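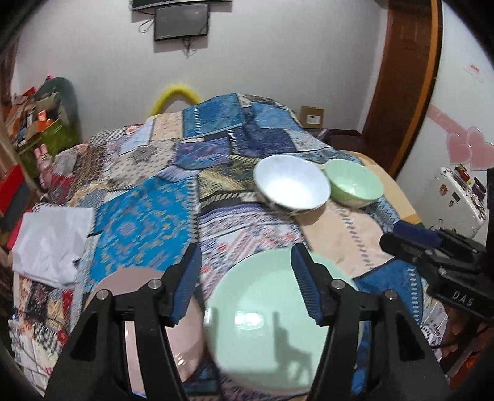
Mix and Match Dishes: Your Questions

Last updated Sep 17, 2019

We get so many good questions about putting together a set of odd dishes that I finally sat down and wrote out the ones that come up most. I'm Birgit Kohlhase, I write this page, and Ute Reinholz checks me when I get carried away (she has been collecting plates longer than I have, and she has far fewer chips). If your question isn't in the list, send it in through the contact form and I'll add it!

Where do I start if I own nothing but plain white?

You start with plain white, lucky you! White goes with every soft color there is. Add one mint plate or one pink bowl and set it next to your white ones, then eat off them for a week before you buy anything else. You'll find out fast whether you reach for the colored one or leave it on the shelf. I reached for mine every single morning and that was the end of my all-white cupboard.

Which colors go together?

Mint, light green, dusty pink and white are my favorites by a mile. They're all a little bit quiet, so no single piece shouts at the others. Two greens that don't match exactly are lovely side by side, much nicer to my eye than two that almost match and miss. If you want one strong color, put it in the tablecloth or the napkins, where you can change your mind for the price of a yard of cotton.

How many pieces do I need?

For two people who cook most nights, I'd say 14 is plenty: plates, bowls for soup and cereal, a couple of big ones for salad or pasta, and a few small ones for everything else. We have 40 in our house and I can't defend it.

Do the plates all have to be the same size?

They don't, but they need to stack. Take a plate you already own with you when you go looking (wrapped in a dish towel, in a tote bag) and put it on top of the one you're thinking of buying. If it rocks or slides, leave it. Bowls are fussier. A wide bowl with a small one inside is a happy pair, and two bowls of nearly the same width will jam together and scare you every time you pull them apart.

Why do you always tell people to lay everything out on the bed?

It's the biggest soft surface in the house, that's all there is to it. A bowl that tips over on a bedspread just lies there. On a stone counter it's a different story. Pull the covers flat, put the heavy pieces toward the middle, and keep bowls a hand's width apart so they don't roll into each other when you lean on the mattress. And keep the cat out. I forgot that once in our Nelloncombe house and spent the afternoon fishing a saucer out from behind the headboard.

Won't a busy quilt make it hard to see the colors?

I worried about that too, and now I like a patchwork one best. You get blue, cream, peach and goodness knows what else all in one spread, so you can slide a pink plate from a dark patch to a pale one and see how it holds up. Mint on turquoise is so pretty I could cry. If a piece still looks good on paisley next to zigzags, it will look good on your table. For a really careful color match, Ute lays a plain pillowcase down first.
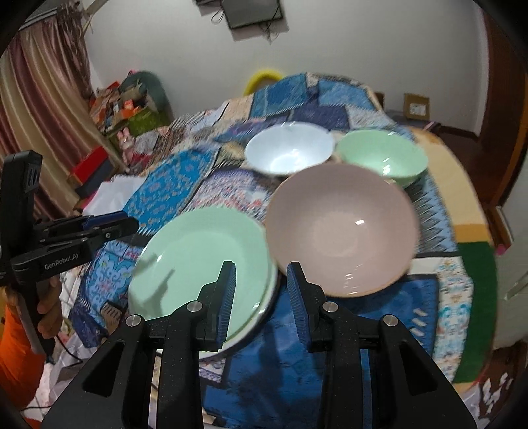

Can I put odd dishes from different makers in the dishwasher together?

Check the underside of each piece first. If it's marked dishwasher safe, it can go in with the rest on a normal cycle. Wash anything unmarked by hand in warm water with a soft sponge, and do the same for pieces with gold trim or painting on top of the glaze.

Is it all right to stack plates with nothing in between?

For everyday plates, go ahead. For anything you'd be sad about, slip in a paper towel or a circle of felt. Mühlbauer, the little fabric shop near us, sells felt offcuts by the bag and I cut mine with a saucer as the template. The glaze on the top side is nearly always smoother than the foot ring of the plate above it, and those gray scratches come from that ring turning a little every time you take a plate down.

How do you get gray marks off a pale glaze?

Baking soda and a bit of water, mixed to a paste. Rub it in gently with a damp cloth, rinse, dry, look at it in daylight. Try a small spot near the foot first. A lot of gray marks are metal left behind by forks and knives and they come off beautifully. A real scratch stays, and you'll learn to love it or move that plate to the bottom of the pile.

What about chips?

A chip on the rim of something you eat from means retirement, sorry. Mine go under plant pots. A chip underneath on the foot is mostly a matter of your tabletop, and a bit of fine sandpaper takes off the sharp edge. Wear a glove for that, and rinse the dust away with plenty of water.

How do I pack dishes for a move?

Plates go on edge, like records. Bowls go rim down, nested in twos with paper between. Wrap on the bed and fill the box on the floor right next to it, so you're never carrying a bare plate across the room. I use 5 sheets of newsprint for a big bowl and 2 for a small one. Ute says that's wasteful, but hers took a bump on the way to Wumitz and mine didn't! Crumple extra paper into the corners until nothing shifts when you nudge the box.

Should I keep a list of what I have?

Only if you enjoy it. I keep index cards in a tin box we call the Mindex, one card per dish, with where I found it and anything I know about it. Some cards say "green, small, nice" and nothing more. It's been very handy when a friend offers me a plate and I can't remember if I already have its twin.

When is the best time to look for single pieces?

November has been wonderful for us. People clear out their cupboards before the holidays and the odd ones go cheap, because shoppers want full sets for guests. Go early, and look in the boxes under the tables too.

Do you sell any of yours?

We don't, though we do swap. Write and tell us what you have and what you're hoping for. I'm short one dinner plate in a soft yellow at the moment, if anybody has one going spare.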